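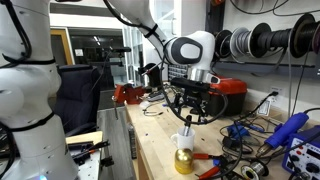
Extras casting for a period drama: what happens on the day, and do they cut your hair?

Posted in Film and TV > Background work
Posted by Pedodari

I've been offered a day as a background villager in a TV series set just after the war. The message came through the Cindirel app and it is very short. It gives a pickup point, a call time of 5:15 a.m. and the words "hair to be confirmed." I've never done this before.

My hair is past my shoulders and has blond highlights that I paid a lot for. I'd be willing to have it pinned up under a scarf or a hat. I would not be willing to have it cut or dyed for one day's pay. I didn't say anything about this on my profile because the form only asked for length and color.

I'd also like to know:

Do I bring my own clothes? I went for a fitting but they only took measurements and a photo against a wall.

Can I leave at a set time? My son's school lets out in the afternoon and I need to know whether to book the neighbor.

Is it OK to bring a book, or is that frowned on?

The series is from the same people who made the one about the family on the farm with all the children, if that helps. I liked the books as a kid, so I'd be sorry to miss it, but I have to decide by tomorrow night.

2 people found this useful

Rolov
Regular member

Reply to the message and ask about hair before you accept. Put it in writing. Something like "Happy to have it set or pinned, no cut and no color" is enough. They get this all the time and they won't be offended. If they need a cut they'll say so, and there is often a small extra payment for it, though that depends on the production and you should get the amount confirmed too.

For women in that period they usually manage with pins, rollers and a scarf. Men have it worse. I've done 46 days of background, mostly period, and I've had the back and sides clipped so many times that I now just keep it that way. Highlights can be a problem if you are placed near the camera. On one job they used a spray-in color on a woman with red streaks and it washed out the same evening. She did have to throw away a pillowcase, so take a towel for the ride home.

On the other points:

Clothes. If they measured you, they are dressing you. Wear plain underwear in white or beige with no padding or bright straps, and a top that buttons or zips so you can take it off without wrecking your hair once it's set. Bring thick socks. The shoes will be real leather and they will have been worn by a lot of other people. Ask for insoles if they hurt and ask early, before the wardrobe truck gets busy.

Leaving time. There isn't one. The standard day on the jobs I've done is 10 hours, counted from the call time, and it can run over. You can't leave in the middle because you'll be in the back of a shot they have to match from another angle. Book the neighbor, and book her for longer than you think.

Book. Yes, everybody brings one. Keep it in the holding area with your bag. Phones are usually collected or have a sticker put over the lens, and you don't want to be the one with a paperback poking out of a 1940s apron.

You'll be fed. Breakfast is good, lunch is late. Eat the breakfast even if you aren't hungry at that hour.

Edited to add: take your nail polish off the night before. Gel too. I forgot that one and it's the thing that holds up the line in makeup more than hair does.

user_wend3

I did one of these in November and froze all day. Bring thermals. Never saw myself in it either, they cut the whole market scene.

Pylypenko
Member

Mostly agree with Rolov, but I'd be careful about the hair message. On smaller jobs the person sending out the app messages has nothing to do with the hair department and just ticks a box. I wrote "no cut" in my reply, got a thumbs up, and then the stylist had never heard of it. She was nice and we worked it out with a hairnet and a hat. So say it again when you sit down in the chair, before anyone picks up a comb. Take a screenshot of the reply too, in case your phone gets collected and you need to ask for it back to show them.

Two other things. First, don't post anything about the job, including the pickup point and including here. You'll sign a form on the morning, and they do look. You may want to edit the line about which series it is – people on this site will work it out.

Second, check how you're being paid. Mine came in 2 parts, the day rate first and then the overtime several weeks later. I thought they had forgotten the overtime and sent an annoyed email. Keep the slip they sign when you check out. If there's a mistake it's the only thing the payroll office will look at.

I wouldn't worry about having no experience. They'll tell you where to walk and when to stop. If you're given a basket or a bicycle, remember which hand or which side it was on, because you'll be doing the same walk again for most of the morning. Don't look at the lead actors as they go by unless you're told to. I stared at one and got moved behind a cart.

Pedodari
Original poster

Thank you all. I wrote to them about the hair and they answered "set and scarf only, no cut," so I've accepted. The line about the series won't let me edit it, so I've asked the moderators to take it out. The neighbor is booked until eight. Gel polish is coming off tonight.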